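Allotment shed roof: felt or bitumen sheets?

nellano_plot9
Posted 01/01/2022
The felt on my shed has gone along the ridge and I need to redo the lot before spring. The shed is 3 metres by 2. I can get green mineral felt from Winasell, or corrugated bitumen sheets for almost twice the price. Which would you go for? The boards underneath are sound apart from one at the back.

Marrowfat
Felt. I did mine in September with the heavier grade and it hasn't let in a drop. Use clout nails, and don't fit it in the cold or it cracks when you fold it over the edge.

Ferreira
Disagree. I've refelted the same shed three times. The wind gets under it on an open site and that's that. Sheets cost more but you do the job once.

Marrowfat
Three times sounds like the nailing to me. What spacing did you use?

Ferreira
What it said on the packet. The plot is at the top of a hill, so it may not be the same for everyone.

wurkness
Sheets need a decent slope. If the roof is nearly flat the rain sits in the overlaps. Measure the pitch first. Also check whether your frame will take the fixings, some cheap sheds have very thin purlins.

nellano_plot9
Pitch is fine I think, it's an ordinary apex. I'll look at the purlins when I'm next down. Does anyone paint the boards before covering them?

Gudrun Kramer
I gave mine one coat of preserver and left it two days. I wouldn't bother with more. Change the bad board before you do anything else, and look at the one next to it too.

Marrowfat
Agree with Gudrun on the board. Still say felt. You can spend the difference on seed potatoes.

Ferreira
And buy felt again in a few years.

nellano_plot9
Going with sheets, I think, if the purlins are up to it. Thanks all. Will report back.

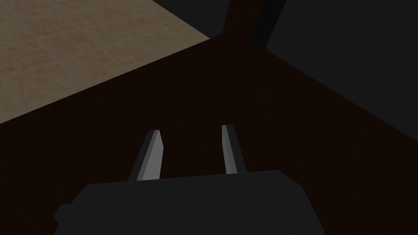 Similar threads

Gutter and water butt on a small shed
Last reply by wurkness, 9 replies, 368 views

Best way to fix a sagging shed door
Last reply by Marrowfat, 3 replies

Is it worth insulating a potting shed?
Last reply by Gudrun Kramer, 2 replies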